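Frida Mikkelsen had promised her sister she would be home by supper, but the arm they called Fanden had other ideas, and so did Minoru Shimada, who kept saying one more try and then tea - and then forgetting the tea. 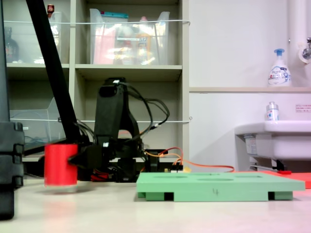
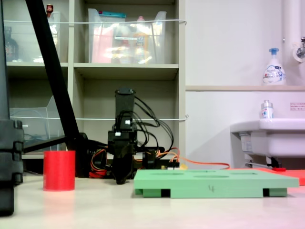
Letby, Issue 9

"It's a good red cup," Minoru said, rather tenderly, over by the sink. "I'd hold on to it too."

Frida laughed and pulled her stool up to the tray with the 4 on it. Supper, she supposed, would keep until eight.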